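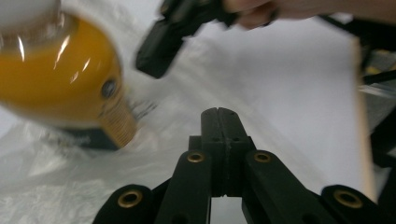 Look after the joints first

by Bakari Mrema, 5/31/24

I take care of the hand-held grippers in our workshop in Ullcombe. A person holds one in each hand, picks up a thing, and the camera on the gripper records how it was done. Later a robot arm learns from these recordings. When visitors come, they ask me about the learning. I would like to speak about the bushings.

The black links in front of the camera turn on small brass rings. In my opinion these rings decide more about the quality of our work than any setting in the software, and they receive the smallest part of our attention. When a ring is worn, the finger has play. The operator does not complain, for the human hand corrects the play without asking permission. But the robot arm has no such kindness. It repeats the motion as it was recorded and the bottle is pinched one finger's width too high.

I learned this in November, when our colleagues in Dimville sent back 63 recordings with the remark "grip unstable". We spent many days on the calibration of the camera. I changed the lens holder, I printed a new board, I measured again. Then I took the left gripper apart for another reason and found one inner bushing that I could turn in its seat with my fingernail. The part costs less than my lunch.

Since then I keep a simple rule, and I know that some of my colleagues find it too strict. After 800 closings the gripper goes to the bench. I wipe the links, I hold the central block in one hand and move each arm sideways with the other. If I feel a click, the bushing is replaced, and the one opposite to it also. I put no oil. Oil collects dust, and it leaves marks on white plastic sheet and on every bottle that is handled over it.

The argument against me is about time. The people at Kanness, who use the same type of gripper, wait until something fails. They say that a check takes 6 minutes and that an operator who stands still for 6 minutes is expensive. I have respect for this, they deliver more recordings than we do. However, they count only the minutes at the bench. The hours in which somebody looks at fast, blurred pictures of a moving bottle and tries to guess if the fault is in the hand, the finger or the file, these hours are written in another column.

I have also a complaint to the designers. Why must I remove the outer links to reach the inner ones? The person who drew this mechanism surely assembled it once, on a clean table, with new screws. I would ask him to do it again after a season of use – and with the cables still connected, as we do it here.

At present the counter on our older gripper shows 3673. The next check is at 4000, and I have already put the new bushings in the drawer.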